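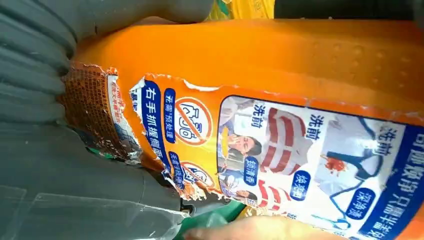
Figure 1. Detergent bottle held between two gray gripper fingers.

Cotstead Evening Courses
Machines and Everyday Work
Handout for Session 4: Can a robot put the bottles away yet?

Bring this with you, along with the Dimberg sheet you filled in at home. The reading from last time (the chapter on dishwashers) is still worth having open, because we'll come back to its main point: the dishwasher got good at dishes by changing the job. Tonight we look at machines that try to do the job the way we left it, with hands, on a table, with ordinary things from a store. I think it's the most exciting corner of the whole subject, and I'll try to leave time for the arguments.

1. Where we are

Session 3 ended with a list of chores on the board, and most of you ranked "put the groceries away" as easier than "fold a shirt." I agree with the ranking, but let's see how much is packed inside the easy one. Take four bottles of laundry detergent. Someone wants them off the table and onto a shelf, or out of their wrapping and into a row, or into a shipping box. A ten-year-old does this while talking about something else.

For a machine, the same job breaks into pieces, and each piece has its own way of going wrong:

Find each bottle and tell it apart from its neighbor.
Decide where to put the fingers.
Get the hand there without bumping anything.
Close, and know when to stop closing.
Lift or slide, and notice if the bottle turns in the hand.
Let go in the right place, and get the fingers out again.

Finding the bottle gets most of the attention in the news, and it has come along wonderfully. Cameras and learned models pick out a bottle on a table so well now that I had to throw away a whole lecture on it. The middle of the list is where the work is, and it's where we'll spend the evening.

2. Why a bottle is harder than a box

Think about what your own hand does with a big jug of detergent. It's smooth. It's rounded, so two flat fingers touch it along a thin line. The liquid inside moves when you tip it, so the weight you felt at the start of the lift is in a different place by the end. And if the bottle is full, it may be close to the limit of what a small robot hand wants to hold at arm's length.

Then there is everything stuck to the bottle. Labels peel and tear. A torn paper edge under a finger can slide on the plastic, and the hand goes with it! Wrapping film is worse. It shines, it moves when anything comes near it, and a camera looking through it sees a bottle that is slightly smeared. People who work on this kind of thing talk about plastic film the way sailors talk about fog.

A good trick for thinking about grasping is to ask what the designer of the object had in mind. Detergent bottles are made for human hands. Many have a rough patch molded into the plastic, or a handle, or a narrow waist. Those features help a robot too, if the fingers land on them. If they land a couple of inches to one side, the help is gone.

We used the Janley packing line as our example last month, and it's a nice contrast. At Janley the bottles come down a belt standing up, one at a time, all facing the same way, and a pair of padded jaws picks them off at the rate of 40 a minute. Those jaws know nothing about bottles. The belt, the rails and the spacing do the knowing for them. Lay the same bottles on their sides on a table, close together, with some plastic sheet underneath, and the Janley machine has no way to start.
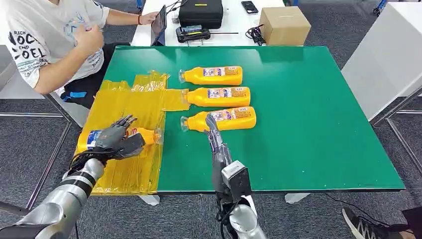

So the general-purpose machine has to bring its own order to the table. It usually does this with two arms, and the second arm earns its keep in ways that are easy to miss. One hand can steady a bottle while the other works next to it. One can hold down a sheet. One can simply wait, open and out of the way, so that it doesn't block the camera's view. Watch your own left hand the next time you open a jar or unpack a bag, and write down every job it does. Most people find more than they expected, and they're nearly always small jobs with no name.

Fingers are the next question, and you'll meet two camps. The first camp likes simple grippers with two or three fingers, often soft or ribbed so that they give a little against a curved surface. They're strong, cheap to fix and quick to control. The second camp likes full hands with a thumb and several fingers, because a full hand can wrap over the top of a bottle and hold it from several sides. The price is a lot of little joints, all of which have to be told what to do. I've changed my mind on this more than once, and I'd love to hear where you come down.

3. Seeing from the wrist

A camera up at head height sees the whole table. It's good for planning: which bottle first, which way the caps point, where the open space is. But at the moment that matters most, the hand is between the camera and the bottle, and the head camera is looking at the back of the robot's own fingers.

A small camera near the wrist solves part of this. It rides along with the hand, so it sees the gap between finger and bottle closing. It can catch a fingertip about to press on a cap when the plan called for the body of the bottle. In exchange it has a strange life. The near bottle fills most of its view, the far ones blur when the arm moves, and shelves or people across the room wander into the background at odd angles. A model trained on tidy pictures with plain backdrops gets badly confused by this. One trained on plenty of messy ones learns to ignore the room.

Two things to try at home before next time. First, put your phone against the inside of your wrist, start the video, and pick up a bottle from the kitchen counter. Play it back and see how early you can tell which side your fingers will land on. Second, do the pickup again with your eyes closed. You will probably manage it. Whatever you used in place of your eyes is what the next section is about.

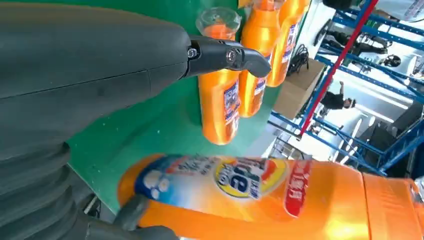
4. Touch, slip and the squeeze problem

Squeeze too little and the bottle drops. Squeeze too much and a thin plastic wall caves in, the shape changes, and now the grip is wrong for a different reason. Your fingers handle this by feeling tiny slips before you know they've happened, and tightening just enough.

Robot hands are getting there. Some measure the current going to the finger motors, which gives a crude sense of how hard they're pushing. Some have soft pads with sensors under the skin. The Ersoy test we read about in Session 2 is still my favorite result on this, because it's so plain. One gripper, one type of bottle, 1000 pickups with the slip sensing off and the same number again with it on. With the sensing off, the gripper lost 85 bottles. With it on, it lost 18. No new arm, no new camera, same bottles!

Now be a little careful with that number. Every pickup in the Ersoy test started with a single bottle standing alone. We can't carry the result over to a crowded table, and we certainly can't carry it over to a bag of mixed groceries. What it does show is that touch is worth paying for, and that a fairly dull improvement can take away most of the drops.

A question that came up in the April group, and that I want us to take seriously: how would we like a robot to fail? Dropping a bottle is a loud failure, and you find out at once. Setting it down with the cap slightly loosened is a quiet one, and you find out when the shelf is sticky. In your Dimberg sheets, please mark each failure you listed as loud or quiet. I suspect the quiet ones will decide whether people want these machines at home.

5. So, can they do the chore?

My own scoring, which you're welcome to attack:

Picking one bottle off a clear table: yes, and it's a pleasure to watch.

Picking one from a close row without disturbing the others: often, if the hand has room to come in from above. Fingers are thick, and gaps between bottles are thin.

Dealing with the plastic sheet or wrap they came in: rarely, unless a person helps. Film has no fixed shape to plan around, and it likes to follow the bottle.

Doing the whole chore, start to finish, in a kitchen the robot has never met: no. I'd be thrilled to have to rewrite this line before the course ends.

Keep in mind, too, that a robot seen with a bottle in its hand tells us very little about who or what is choosing the movements. It may be running on its own, or a person may be steering every motion. Both are useful, and they are very different achievements. Whenever you see a demonstration, ask which it is, ask how many tries there were, and ask what happened to the tries you weren't shown.
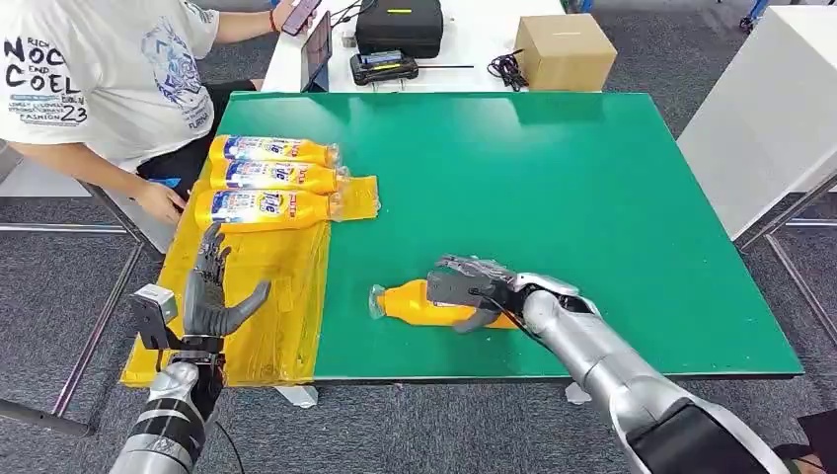 6. For next session

Finish the Dimberg sheet for one chore of your own. Pick something with at least two objects that touch each other. Laundry baskets, spice drawers and tool boxes have all worked well.

Write half a page on this: if you could change one thing about the bottle to make life easier for the machine, what would you change, and would a person shopping for detergent mind?

Read the section on suction cups in the course pack. It's short, and it will make you look at the bottom of every jar you own.

The demonstration table opens at 6:30 p.m., half an hour before class. Come early if you want a turn with the two-finger gripper, and bring an empty bottle with the cap on.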